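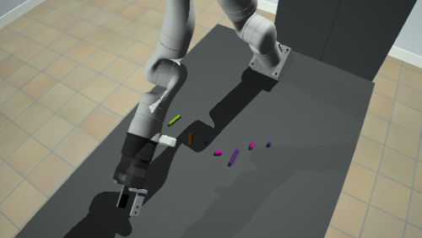 Forums > Horror Movies > Identify & Recommend

Which cut of Vetudum should I watch first?

posted by Cosari_fan

I finally tracked down Vetudum, the swamp witch movie, and the disc has 2 versions on it! One is the theatrical cut and the other says "extended" and runs 14 minutes longer. I love slow, creepy stuff and I really don't want to spoil the ending for myself. Does the longer one change it? Also, is Punier connected to it or is that just the same director?

mosslight622

Theatrical first, no question! It moves fast and the chapel part hits so hard when you don't know what's coming. The extended cut has the same ending but you get a whole extra subplot with the ferryman – great if you already like him, a bit draggy if you don't. Save it for a second night. And turn the sound up, the frogs are half the movie.

latefee

extended. more witch

reelpatience

Punier is the same director but a separate story. There's one shared song and that's it, so any order works. I watched it in March with subtitles on and caught so much mumbled dialogue I'd missed for years. Skip the trailer for Vetudum, though – it shows the last 10 seconds of the movie!

Last updated: Sep 28, 2026

Related threads
Movies like Punier but less gory
Is the Najafi box set worth it?
Best witch movies set in a swamp
Cosari: that ending, explained (spoilers)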